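Clindeck Forums > Workshop and Home > General chat
Thread: Can any of them do a whole chore yet?

grubscrew
Posted 22nd November
My brother-in-law is convinced he'll have a machine folding his washing by April. He's seen the Nunder clip, same as everyone. Has anyone here stood beside one while it did a job start to finish, with no handler reaching for the laptop? I fix conveyors for a living and I'm not buying it.

pettycash_jo
Watched the Nunder demo at a trade day. It folded six tea towels in the time it took me to finish a coffee and a sausage roll. They were all the same towel, same colour, laid out flat for it. My kid could do that at four, and she whinged less about the lighting.

Wanyama_Wes
Bit harsh. We've had an arm loading trays at our shop for 13 months and it has paid its way. Shop-floor chores are here already if you set the job up properly.

grubscrew
"If you set the job up properly" is carrying a lot there, Wes. Who squares up the trays?

Wanyama_Wes
The apprentice. Fair cop. Still beats him loading them all night.

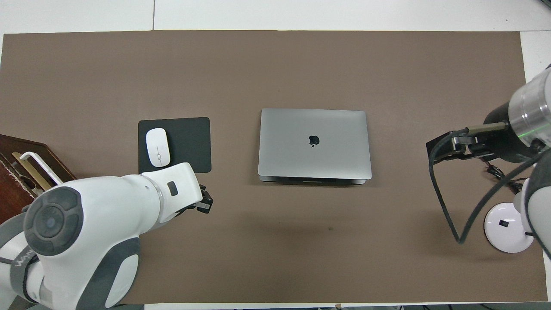

Gilberto Bedoya
Moderator, Automation board

Desk tidying is the one I'd use to test the brochures. One laptop, lid shut, and a mouse sitting on its pad. You'd clear that without putting your tea down. Now think about a two-finger gripper and a flat slab of aluminium lying on a mat. Where does it grab? A person slides the thing to the edge or gets a fingernail under it. The mouse is easier, until it's on the other side of the desk tomorrow, or somebody's left a cable over it.

I'm not saying it can't be done. I'm saying ask how many tries they had before the one they showed you.

Wubit Yimer
I'd push back on that, Gilberto. Two arms can do what you do with two hands, one nudges and the other picks up. I've seen Classka's pair get a flat lid off a bench that way, 24 goes and almost all of them good. You lot judge it by the worst day.

Gilberto Bedoya
Same bench every go? Same lid?

Wubit Yimer
Same bench, yes. Two different lids.

pettycash_jo
Well, ring me when it does 1000 in my kitchen with the dog in there.

Wubit Yimer
That's a silly bar. Your dishwasher can't carry plates to the cupboard either and you still bought one.

grubscrew
The dishwasher bloke never told me it would, though. That's my whole gripe. Sell me a thing that loads trays and I'll look at the price. Sell me a helper around the house and I want to see it find the other sock.

Wanyama_Wes
What did your brother-in-law put down as a deposit?

grubscrew
He won't say. My sister is trying to find out.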